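November 1, 2022

Yesterday evening I finally watched Enlow, the short film which I missed in August at the Titton festival. It is only 11 minutes long, but I had to stop it two times and walk a little in the kitchen. I did not expect this from a film with puppets.

The story is small. A woman works in a lighthouse and every night she writes down the sounds she hears from the water. At first they are normal sounds, a bell, a ship. Then she writes one word, and the next night she hears this same word from the stairs. We never see who is speaking. I think the director was right to keep the door closed until the end, although a friend wrote me that she found it a cheap solution. We will argue about it on Saturday. 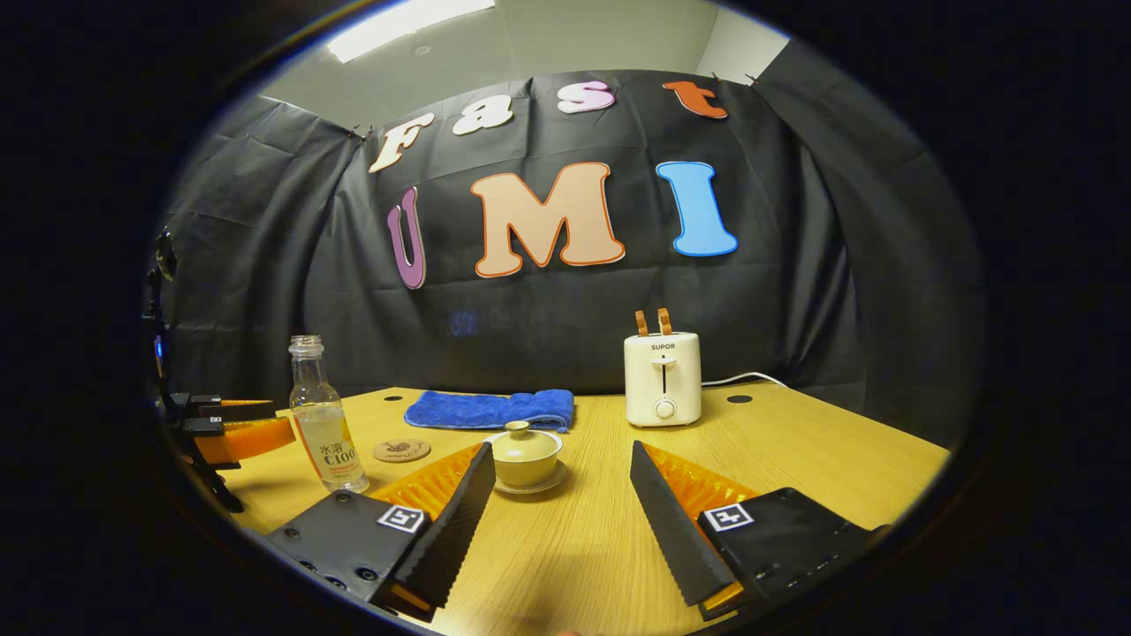 What I liked most is the face of the puppet. It has no moving mouth, so all the fear must come from the hands and from how she turns her head. The sound is also very good - I used headphones, and I regret it a bit. The music in the last 3 minutes was too much for me. The silence before was stronger.

I read that the film was made by Celtden, a very small studio, and that they took up to 20 seconds of finished material from one week of work. I cannot imagine such patience. I lose mine when I write one page here.

Today I wanted to begin my review for the Ikeda blog, but I have only the title and two sentences, and the second one is bad. In English I always use the word "atmosphere" too many times. Must find another word. Also must ask if they want the ending explained or not.

Slept badly, the stairs in our building are loud.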